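Bench inspection, small parts area, Tarkum shop. May round. Form 3083, comments typed in afterward.

**Surface and layout**

- [x] Mat lies flat, no curled corners
- [ ] Mat free of damage. *Scuffs and a curved scratch. Last round called this "like new." I'd like to know who looked.*
- [x] Loose parts kept off the floor
- [ ] Parts in trays when not in use. *The Arnard trays are very nice and sit on the shelf, stacked, empty. I don't believe the "temporary" note taped to them.*

**Handling**

- [x] Gears checked for burrs before fitting
- [ ] Washers sorted by size. *Three sizes in the drawer marked 40. The label is the only thing in there that's sorted.*
- [ ] Gloves available. *One box, wrong size. Tastard says their gloves last 300 hours. I'll believe it when a pair makes it past lunch.*
- [x] Eye protection on the hook

**Cables and power**

- [x] No cable crosses the walkway
- [ ] Strain relief on all plugs. *Passed 4 times in a row, apparently without anyone pulling on one. I pulled on one.*
- [x] Shutoff within reach

**Metal parts on the bench**

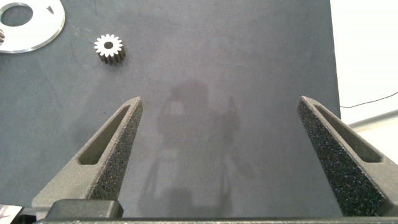 **Can a gear with a nicked tooth go back into stock?**

It goes in the reject bin, with a tag saying where the nick is. Filing it smooth and hoping doesn't count as a repair, whatever the Bermúdez sheet says.

- [ ] Reject bin emptied. *About half full. Signed off as empty at 7 a.m.*

Result: not passed. Recheck after the trays are in use and the drawer is relabeled.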